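Home | Modules | Course notes | Reading | Timetable | Contact

Football Coaching, Module 7: Defending the penalty area
Tutor: Harish Maurya
Updated 9th July

These notes go with the session on defending crosses. Read them before the practical at the Pusivwood ground and bring a copy with you.

1. Body position

Most penalties at our level are given away by defenders who are facing the wrong way. A full back who watches only the ball loses his runner, turns late and grabs a shirt. Teach players to stand side on, so they can see the ball and the attacker with a small turn of the head. Arms may be used for balance and to feel where the runner is. Once a hand closes on the shirt, the referee has a decision to make.

2. Marking at set pieces

Zonal marking gives each defender a space to attack. Man marking gives each one an opponent. Many sides mix the two, with two players in zones at the near post and the rest picking up runners. Whichever you choose, settle it before the season starts in September and keep to it long enough for players to learn it. 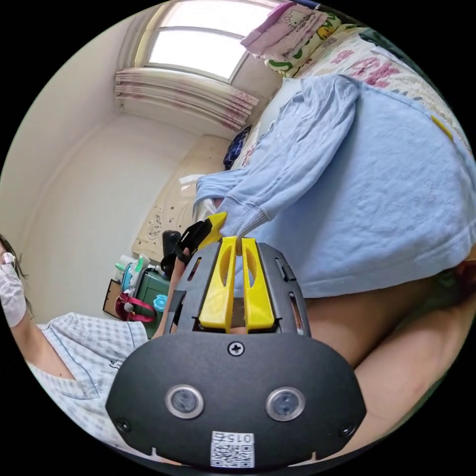 3. Working in pairs

Centre backs should be taught as a pair from the first session. One goes to the ball and the other covers behind, and the call has to come early. On the whiteboard, draw them as two matching marks side by side, like the two yellow fingers in the photo, then move one forward and ask the group where the other should go. The usual wrong answer is that he stays level. He should drop and tuck in towards goal.

4. After a penalty is given

Decide in advance who speaks to the referee – normally the captain, and briefly. Everyone else gets to the edge of the area and picks an opponent for the rebound. Practise this. In the Zovar against Stistatora match we looked at last term, the keeper made the save and four defenders were still arguing.

Task

Write 200 to 300 words on a goal your own team conceded from a cross. Say where each defender stood when the ball was struck and what you would change. Hand it in at the Grewal pavilion before the practical.

Share | 7 shares | 2 comments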